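Skarkum Forum > Manipulation > Wrist-only policies and clear objects

urden_k
16/10/2025
Results from our transparent-cup test. The policy was trained on 400 demonstrations using wrist camera input only, no depth. We ran 200 grasps on opaque cups and 200 on clear ones. Failures on clear cups were concentrated in the last 2 cm of approach. The policy seems to track highlights instead of the rim. Typical wrist view during approach:

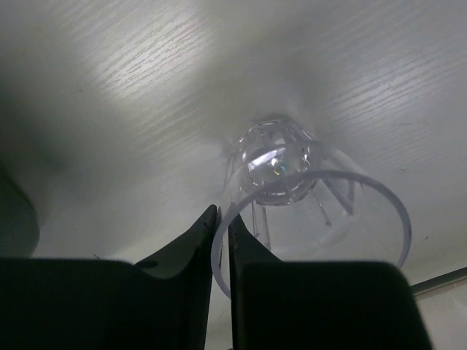

Fig. 1. Wrist view, clear cup, fingers at the left side of the rim.

The tabletop shows through the walls, and the glare patches on the table are as bright as anything on the cup.

molladside
I don't think Fig. 1 supports the highlight claim. The rim is the most distinct contour in it, a wide gray band. The base facets are where the small glints are. If the policy followed glints it should aim at the base. Do your misses go that way?

urden_k
Some do. I haven't separated them by direction.

gripnotes
Then the claim is premature. Mask the base in the input and rerun. Also, one fingertip is visible through the cup wall. An encoder trained mostly on opaque cups may read that as the finger being in front.

molladside
Agree on the fingertip. Disagree on masking, it puts a hard edge in the input that the policy never saw. Move the light and keep the cup fixed.

urden_k
Light is on the Anghel mount, 4 positions available. Will run all of them with the same start poses and post misses by direction.

gripnotes
Please include the opaque cups in that run. Otherwise there is no baseline for the lighting change.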